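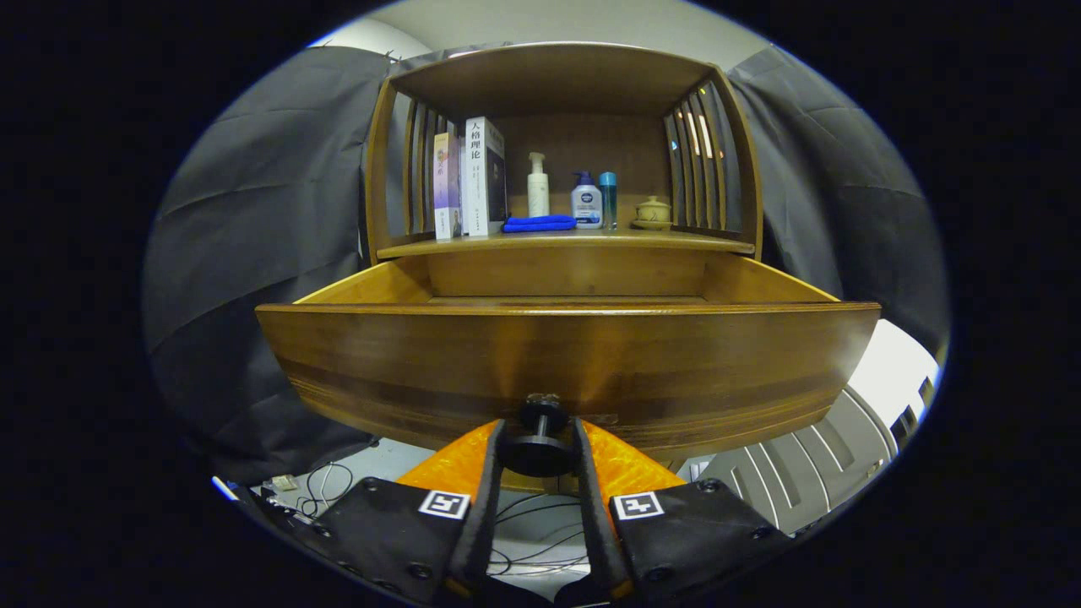
**Ticket 263 — Bedside cabinet, drawer sticks**
Opened: January 2024
Reported by: Kristine Tan, Stovwood house, upstairs
Status: open, in the sense that the drawer sometimes is

**Symptom**
Drawer stops partway and needs a second tug. The second tug is always too strong, and everything on the shelf above gets a small earthquake. The lidded teacup has complained most.

**Tried so far**

1. Emptied the drawer. Found 7 pens and a warranty card for a kettle we no longer own. No change in the sticking.
2. Rubbed a candle stub along the runners. Better for one evening. The room smelled of vanilla, so call it a partial win.
3. Tightened the round black knob from the inside. It had been turning in the hand, which felt like progress but wasn't the fault.
4. Read the Belmonte care leaflet. It advises "gentle use."

**Notes**
Worse after a shower with the door open, so I suspect the wood is swelling. Hand lotion was also proposed as a lubricant, given how close the Nivea bottle lives. Declined.

**Next**
Sand the lower edges of the drawer sides — 600 grit, lightly — then wax again. Move the teacup and saucer off the shelf first. Drawer stays empty until this is closed, so please stop putting receipts in it.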